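My great-grandfather's suitcase, and other things that weren't his

Every family has an arrival story, and ours had a suitcase in it. My great-grandfather came off the boat with one cardboard suitcase, a salami, and a name the clerk couldn't spell, so the clerk wrote down Kramer and sent him on his way. I heard this at every Thanksgiving of my childhood. The salami got longer over the years.

I started looking into it last August, mostly to get out of cleaning the garage. I gave it a weekend. That was a while ago, and the garage is still the garage.

First problem: the clerk. If you spend ten minutes on any genealogy forum, someone will inform you, with the weary patience of a person who has typed it many times before, that clerks at the port didn't rename people. They worked from passenger lists made out before the ship sailed. So I went looking for a passenger list, and found four men who could have been him, all with the surname we were supposed to have lost. One was a baker, one was nine years old. One was traveling with a wife and two daughters my family has never mentioned, and I would like to keep it that way. The fourth was 18, single, laborer, bound for an uncle in Berness.

We had an uncle in Berness! Or at least we had a postcard from Berness, which my aunt had been using as a bookmark in a book about bread.

Berness, if you haven't been, is a mill town that lost the mill and kept the weather. I drove over on a Wednesday, since the historical society is open Wednesdays from one to four and at no other time known to science. They have two rooms above the old bank. One is city directories and the other is hats. I was let loose on the directories and told very firmly to use the pencil provided.

And he's in there. For two years running he is listed under his own name, the long one with all the vowels, boarding on the street behind the foundry. The third year he's gone, and at the same address there's a Kramer. Same first initial, same occupation, same boardinghouse. I looked at it for a good while, and then I looked at the ads at the front of the directory, which is what I do when I need to think, and there it was, half a page with a border of little anvils: Kramer & Sons, Iron Castings, Steady Men Wanted.

He took the name of his employer. Or he took the name of a man who was hiring, which I suppose amounts to the same thing with a slightly different attitude. I have tried to find something noble in this and the best I can do is that it was good for business. There was a foreman, according to a booklet the society sells for less than the price of the parking, who preferred to hire "relations of the firm." My great-grandfather seems to have read that as a technicality.

He worked there some 40 years. The booklet has a whole chapter on what the work was like, and it is not a chapter you want to read with lunch. Sand, heat, lifting, more sand. There's a list of injuries kept by the company, neat as a recipe card, and he's on it twice, both times for the same thumb. My grandmother used to say he could take a pan out of the oven with his bare hands. We thought he was showing off. 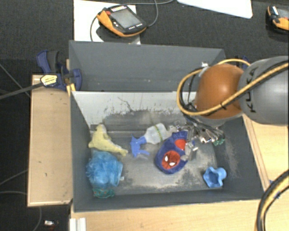
The suitcase took me longer. It lives in my cousin's attic, and it has been brought down for school projects across three generations, every one of which got an A. I asked if I could look at the lining. My cousin said I could look at anything I liked as long as I didn't ruin it for her kids, which should tell you how my reputation stands.

Under the lining, toward the hinge, there's a paper label from Kasport, a luggage shop. I'd never heard of it, so back I went to the directories (another Wednesday, same pencil). Kasport was on the main street in Berness, two doors down from the Clomov bakery, and it doesn't turn up until long after he'd landed. So the suitcase that crossed the ocean went, as far as I can tell, from one end of Berness to the other, probably on a streetcar.

I haven't told my cousin. I've told you, but I've seen the numbers for this blog and I feel fairly safe.

What he really did carry, I don't know. The passenger list has a column for baggage and his line just has a short dash in it, the same dash the baker got. I've ordered the naturalization file, which is supposed to take a few weeks and will no doubt take a few months. If he had to swear to his name in front of a judge, I want to see which one he picked.

The salami I'm leaving alone for now.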